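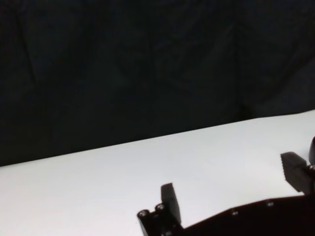

Figure 2. Dark cloth hung behind a white tabletop.

Hanging the backdrop

The Ferrand backdrop set comes with one charcoal cloth, a crossbar in two sections, two uprights and 3 spring clamps. The tabletop is sold separately. Use the set indoors only.

1. Stand the uprights behind the table and spread the feet until they lock.

2. Join the crossbar sections and tighten the centre collar by hand. Do not use pliers.

3. Slide the crossbar through the sleeve at the top of the cloth. The sewn label goes to the back.

4. Lift the crossbar onto the uprights. This is easier with two people.

5. Raise both sides to the 157 cm mark. The cloth must hang lower than the far edge of the table, so that no wall shows between them.

6. Clamp the cloth to the uprights, one clamp per side. Keep the third for the crossbar if the cloth slips.

Note: Soft vertical creases are normal in a cloth that has been stored folded. Faint ones, as in Figure 2, can be left. For deeper creases, hang the cloth overnight or use a garment steamer on the reverse side, on low.

Caution: Do not iron the cloth. A hot iron leaves shiny patches on the matte side that cannot be removed.

Wiping the tabletop

7. Wipe the white surface with a damp microfibre cloth and a drop of dish soap. Dry it before setting anything down.

Caution: Scouring pads and bleach will dull the colour and finish of the tabletop.

To replace a lost clamp, see Spare Parts.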